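Stedamard Dining Tables - Questions and Answers

Can I leave everyday items on the table?
Yes. Eyeglasses, boxes and small toys are fine. Close tubes of sunscreen before you lay them down. 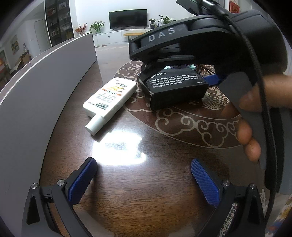
Wipe up lotion or soap the same day with a soft, damp cloth.

Will the glass top show glare?
It can, under a ceiling light. A lamp with a shade helps.

Is the koi design on every table?
No, only on the round Vendton model.

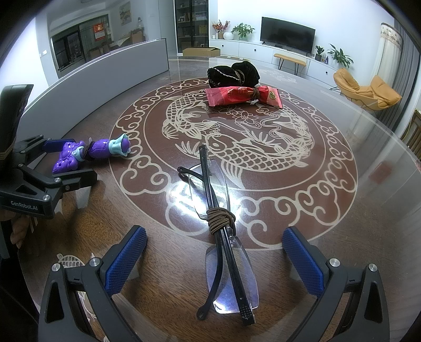
Koi medallion under clear glass, with scrolling clouds around it

Can I order new glass?
Yes - quote part 3683.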